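Aushilfe (m/w/d) für Reisegruppen und Einkaufstouren gesucht

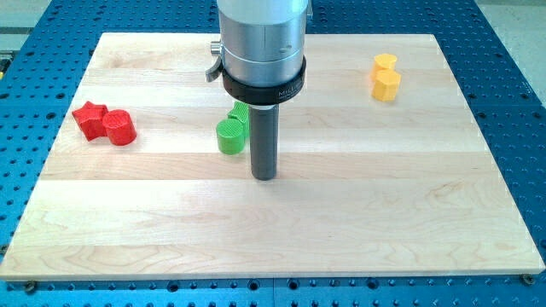

Holzplatte auf blauem Lochtisch

Kureck Reisen begleitet Gäste aus dem Ausland beim Einkaufsbummel in der Stadt. Für die Saison suchen wir eine freundliche Person, welche die Gruppen am Bahnhof abholt und durch die Passage Trindwood führt.

Eine Gruppe hat höchstens 9 Gäste, eine Tour dauert etwa 50 Minuten. Sie sprechen gut Deutsch und Englisch – Japanisch ist sehr willkommen, aber keine Bedingung. Arbeit auch am Samstag.

Bitte senden Sie uns Ihren Lebenslauf und ein paar Zeilen über Ihre liebste Reise, Kennwort »Dusix«. Beginn nach Absprache.

2025-04-01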